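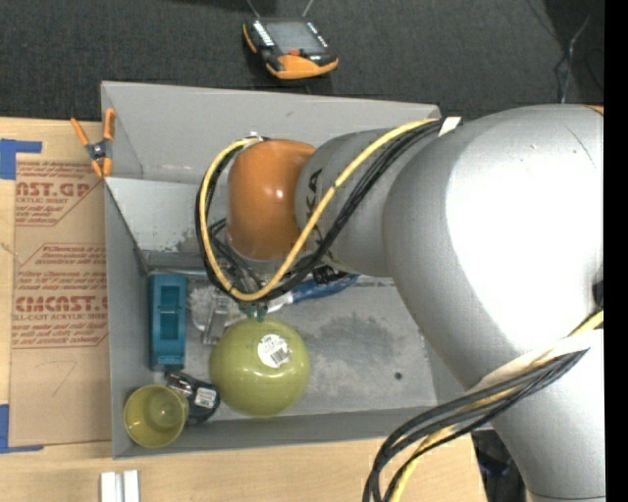 Hiltley Robotics Club
Minutes of the September meeting, bin picking team

Present: Elsa Moen (chair), Kaja Lepik, Valter Backlund, Dalva Aguiar (minutes)
Apologies: Tonantzin Figueroa, who sent written notes on the gripper

Meeting opened at 4:10 p.m. in the lab.

1. Minutes of the last meeting
Accepted with one change. Item 5 should say that Valter is ordering the cable ties, not Kaja.

2. Rendham Challenge
Elsa has the final rules. Each team gets one gray bin of mixed household items and 12 minutes to empty it. Items may be picked in any order. An item dropped outside the bin is lost, and an item dropped back inside may be tried again. The organizers will not publish the item list in advance. Teams may bring their own gripper fingertips but have to register them when they check in.

Kaja asked if the bin may be clamped to the table. Elsa read the rule out and it only says the bin "must not be moved by the team." She will write to the organizers. We keep using the orange clamp in practice until we have an answer.

3. Practice items
The group agreed to keep the olive-green bowl, the translucent cup, the blue-handled brush and the clear plastic item in every practice set. Other items get swapped weekly. Dalva pointed out that the bowl has mostly been practiced upside down and we should do it the other way up as well. Agreed.

Discussion about the barcode sticker on the bowl. Valter thinks the vision model has learned to look for the sticker and wants it peeled off. Kaja would leave it, as items at the competition will probably have stickers too. Settled on getting a second bowl without one and training on both. Dalva to buy it.

4. Gripper
Tonantzin's notes were read out. She wants to stay with the green fingertips for now and compare them with a softer set once Gu has finished printing it. Her main worry is the clear plastic. The depth reading on it is poor, and the planner tends to aim at whatever is lying next to it. She suggests leaving it until last in the pick order. Valter did not want a fixed order, but agreed to try it for 2 weeks.

5. Cables
The loop of cables at the wrist hangs low when the arm reaches down into the bin. Kaja is concerned that it will catch on a tall item – the cup standing upright is the obvious one – and also that it blocks the view of the gripper from the side. Elsa would like the bundle routed closer to the wrist link, with enough slack left for the last joint to turn. Kaja and Valter to do this on Monday. The arm is to be powered down for the job and the change written in the log book.

6. Acrylic
The acrylic sheet is for the guard panel. The brown paper stays on until the sheet is cut. Valter has the drawing but still needs the hole spacing from Elsa. Dalva asked that it be moved off the table before the next practice session. Agreed, Valter to find a place for it.

7. Money
We have $200 left for the term. The bowl and cable ties come out of that. Grestiso has offered to pay the entry fee in return for a logo on our poster, and the group voted to accept, 4 in favor.

8. Any other business
Whoever uses the controller last is to hang it up and not leave it on the floor. Kaja has lost her safety glasses and asks people to check their bags.

Actions
Elsa – write to organizers about the clamp; hole spacing to Valter; reply to Grestiso
Kaja and Valter – reroute wrist cables
Valter – move acrylic; order cable ties
Dalva – second bowl
Tonantzin – ask Gu when the soft fingertips will be ready

Meeting closed at 5:05 p.m. Next meeting same time and room, date to be sent by email.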